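Dreta (garment)

The dreta is a sleeveless knitted overgarment worn in cool weather over a shirt or light sweater. It takes its name from the valley of Dreta, where it was made as working dress before passing into general use. The garment is open at the front, falls to the hip, and is closed with a single tie at the chest. It is counted among the layering pieces of the Trellholm region, together with the short cape and the lined shawl.

Construction

A traditional dreta is knitted in three panels: one for the back and two for the fronts. The panels are worked from the hem upward and joined at the shoulders with a flat seam, so that a coat or pack strap can be worn on top without rubbing. The armholes are cut deep, reaching almost to the waist in older pieces, and are finished with a narrow band of ribbing. Later makers raised the armhole, and the garment now sits closer to the body.

The yarn is a medium-weight wool, spun with some of the natural grease left in. Undyed gray and brown are the usual colors for daily wear. Pieces meant for church or for market were dyed dark green or rust, and the front edges were trimmed with braid. Pockets were not part of the original form - they appear first on examples made for sale outside the valley.

Regional forms

Two main forms are recognized. The valley form is straight in outline and has a plain hem. The Trellholm form, made in the town itself, is slightly flared and has a ribbed collar that can be folded up against the wind. A shorter version, ending at the waist, was sold to cyclists for a few seasons but did not last. Children's dretas follow the valley form and are often knitted with a deep hem that can be let down as the wearer grows.

Commercial production

The first workshop to produce the dreta in quantity was Maldonado, a family knitwear firm in Trellholm. It replaced the chest tie with a horn button and offered the garment in five sizes. The firm later licensed the pattern to Paninstead, a maker of outdoor clothing, which sold it in a cotton blend for spring and early fall. Critics of the blend held that it lost its shape after washing, and the wool version returned to the catalog after four seasons. 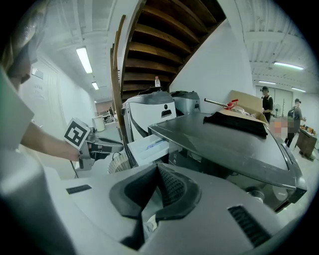

The return of the wool version brought renewed attention to the older patterns. The designer Araceli Rosales, who trained at Maldonado, published a set of knitting instructions based on valley pieces in private hands. Her instructions restored the tie and the deep armhole, and they remain the version most often followed by home knitters.

Wear and care

The dreta is usually worn open indoors and tied outdoors. It is suited to dry, cool days; in steady rain the wool becomes heavy and the fronts tend to sag. Washing by hand in cool water is advised, and the garment should be dried flat. In Trellholm it is customary to put the dreta away at the end of March, folded with cedar chips - hanging stretches the shoulder seams.

See also: Shawl; Vest; Knitted outerwear

Page last revised 25/01/2024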